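Robot demonstrators wanted, casual, January start

Mevora is after people to show our robots how to do stuff around the house. You drive the arms, they get a recording, thats the job. No robotics background needed, no coding, no uni degree. We need a fairly big group this round and we need them soon so please read to the end before emailing.

What you'd be doing

Mostly drawers, doors, lids, cloths, dishes. You stand at the control station, hold a pair of handles and the two arms copy your hands. Some tasks are done by hand guiding instead, where you take hold of the arm itself and walk it through the move. You do the task start to finish, put everything back, do it again. Slightly different spot each time. Sometimes the bench is cluttered on purpose, sometimes it's nearly bare.

It is repetitive. Please take that seriously, a few people last round didn't. A full set for one task is 500 good runs shared across the team, and a run where you fumble and recover still gets kept, it just gets a different tag. So no need to be perfect. Do need to be patient.

The drawer set is first up for new starters. 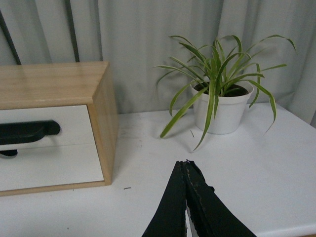
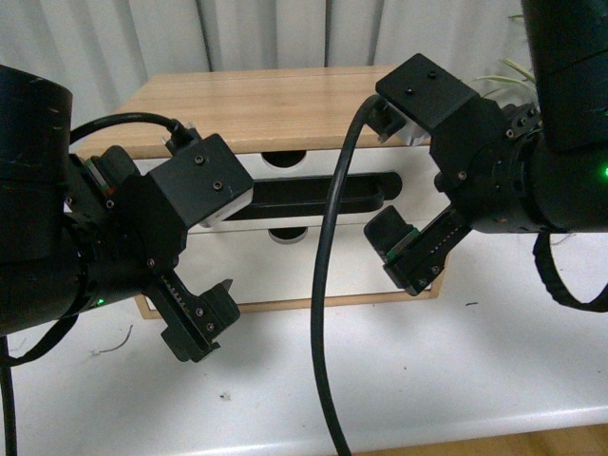
Drawer set, two views: from the gripper (first) and from higher up with both arms (second).

Shifts and pay

4 hours a shift, with a paid break in the middle. Morning shift starts 8:30, afternoon starts 1:15. Pick one or the other when you apply, we can't do a mix this time sorry. Minimum two shifts a week for the whole block. Pay is $30 an hour, super on top, training paid at the same rate. Paid fortnightly.

First shift is all training. Second shift you run with someone next to you. After that you're on your own station with a shift lead in the room.

Who we want

- 18 or over, right to work in Australia
- OK standing for most of the shift (stools available, ask)
- steady hands, decent eyesight, glasses fine
- can follow a written task sheet and say so when the sheet is wrong
- left handers very welcome, we're short
- turns up on time. Stations are booked back to back

Helpful but not essential: sewing, gaming, dental or lab work, crane or excavator tickets, model building, anything where your hands do the thinking. Kitchen people tend to pick it up fast too.

If you have a wrist, shoulder or neck injury please tell us before the trial so we can sort out the handle height or put you on labelling. We also have some labelling shifts (same rate, sitting down, watching runs back and marking where each step starts and ends). Say LABELLING in the subject line if thats what you want.

Where

Bremeo building, level 2, use the side entrance off the car park. Lift is working again. Bike cage downstairs, bring your own lock. Closed shoes, long hair tied back, no dangly bracelets or lanyards near the arms. Lockers for phones.

What gets recorded

Arm movements, what the cameras see and the audio of you calling out start and stop. Hands and forearms can end up in shot. You'll get a consent form at the trial, take it home and read it if you want. Recordings are used for training our Plindik software and stay in house.

How to apply

Email the jobs desk with your name, a phone number, morning or afternoon, and two or three lines on something fiddly you're good at. No cover letter. Résumé optional. Trials are 26 minutes, paid, and you'll know by the next working day.

If you applied last round and missed out you can go again, just put RETURNING in the subject so we can skip the intro.

Agencies please don't call.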